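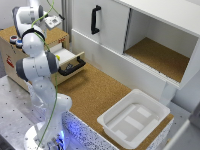 Pirkgate, 4 de junho de 2020

Endura, rolo facial de quartzo
Fabricante: Undico
Referência: 814
Peso: 243 g
Garantia: 8 meses

O folheto da Undico promete pele mais firme, menos olheiras e "drenagem de toxinas" em poucos dias. Vendemos o rolo, mas essa última parte fica por conta do fabricante. Pedimos os estudos em que se apoia e recebemos um inquérito de satisfação a 300 clientes, sem grupo de comparação. Vale o que vale.

O que se pode esperar é mais modesto. Passado no rosto depois de sair do frigorífico, o rolo refresca e pode disfarçar durante algum tempo o inchaço da manhã. Rugas não apaga. Quem acorda com a cara inchada todos os dias, ou nota manchas que mudam de cor ou de forma, deve ir ao médico antes de gastar dinheiro connosco.

Amber Meijer, que testa os artigos de cosmética da loja, usou-o durante o mês de maio só do lado esquerdo do rosto. Não viu diferença para o direito. Gostou do peso na mão e queixou-se do eixo, que chia se não for bem seco.

Utilização: pele limpa, sem pressão, do centro do rosto para fora. Não usar sobre acne inflamada ou feridas. Lavar com água morna e sabão neutro. Não congelar.

O estojo Quintero vende-se à parte e, para quem guarda o rolo numa gaveta, dispensa-se.

Devoluções apenas com o selo intacto.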